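Laundry plant gives the folding to robots, keeps the people for the arguing
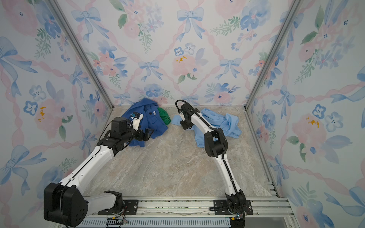
3/3/19 — The Magnusson laundry in Vodside handles over 700 garments a shift, and until August every one of them was folded by a person who would have liked to be doing something else. Now a share of the jackets and shirts goes to pairs of robot arms from Pusulden, working in cells papered with bows, ribbons and flowers. The staff voted on the wallpaper. They were not asked to vote on the robots.

No jobs have gone so far, the company says, and the 29 folders are still on the payroll. Their days have changed, though. Most now sort, check seams and clear snags, and two have been retitled "cell leads," a promotion that came with a lanyard.

Output is a touchy subject. On its best day the folding room used to turn out 1,368 pieces by hand. With the arms in the mix, the best so far is 1,186. Management calls this a learning period. The folders have another name for it.

Sore wrists are down, by all accounts, and the late shift gets home on time. A second site at Larow is due to get its own cells once the Vodside numbers improve — wallpaper to be decided.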